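Kerano Lane-Following Kit, Club Edition

Part no. 2882
Supplied by Drivach
In stock. Ships in 3 working days.

Overview

The Kerano is a wheeled outdoor rover kit for school and college robotics clubs. It is sold as a chassis, a drive module, a sensor mast and a printed course book. Assembly requires hand tools and a soldering iron. The kit is meant for groups that have already finished an indoor line-following project and want to move to unmarked surfaces.

The Club Edition replaces the earlier Bench Edition. The frame and motors are unchanged. The mast, the camera bracket and the course book are new. Bench Edition owners can buy the mast and bracket separately as the Piras upgrade set.

What is in the box

Chassis plates, front and rear
Drive module with four motors and encoders
Sensor mast with camera bracket
Forward camera and ribbon cable
Motor controller, preloaded with the club firmware
Battery tray (battery sold separately)
Handheld stop switch with lanyard
Bag of fasteners, 130 pieces
Course book, spiral bound

Course book

The book was written by Annunziata D'Amico, who ran the pilot class at Wullness, and edited by Tullio Colombo. It is divided into units on assembly, motor tuning, edge detection, obstacle handling and road trials. Each unit ends with a log sheet that students fill in during the session. Log sheets may be photocopied for club use.

The road trials unit uses forward views of ordinary concrete roads. Students label the drivable surface by hand, run the edge detector on the same views and compare the two results.

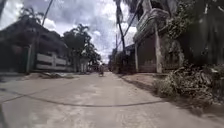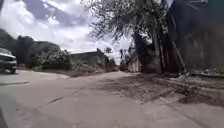
Concrete roads without painted lane edges, road trials unit.

Edge detection on the Kerano works from brightness and texture, and the default thresholds are set for a plain gray surface under even light. They will need adjusting for most real sites. Students start with the surface boundary and leave obstacles until the next session. In the second view, the tree shadow on the right half of the road is the usual source of false edges, and the diagonal crack at lower left is the next. The dark cable across the foreground of the first view gives a strong, continuous response and should be labeled as an object on the surface. The heap of cut branches on the right of the same view spills partway onto the concrete, so the labeled boundary has to go around it. Groups that disagree on a label record both versions on the log sheet and run the comparison twice.

Firmware

The controller ships with manual drive, assisted drive and follow mode. Follow mode is locked until the stop switch test has been completed and logged. The lock resets each time the firmware is updated. Thresholds, speed limit and steering gain are stored in a plain text file and can be edited without recompiling.

Error code 1987 at startup means the camera ribbon is not seated. Power off, reseat the cable with the contacts facing the board and restart. If the code persists, check the bracket screws for overtightening.

Site requirements

Firm, dry surface
No public traffic during trials
One adult holding the stop switch at all times
Clear view of the rover from the operator's position

Loose gravel and wet leaves are outside the operating range. The rover will climb a low cable cover but should not be driven over an uncovered cable in follow mode.

Spare parts

Motors, encoders, ribbon cables and fastener bags are available individually. Chassis plates are sold in pairs. The mast is not repairable if bent and must be replaced.

Revision note

Course book updated 12th July. The threshold table in the edge detection unit has been corrected, and a blank labeling grid has been added at the back. Clubs holding the earlier printing can request the replacement pages from Drivach at no charge. Quote the part number and the name of the club.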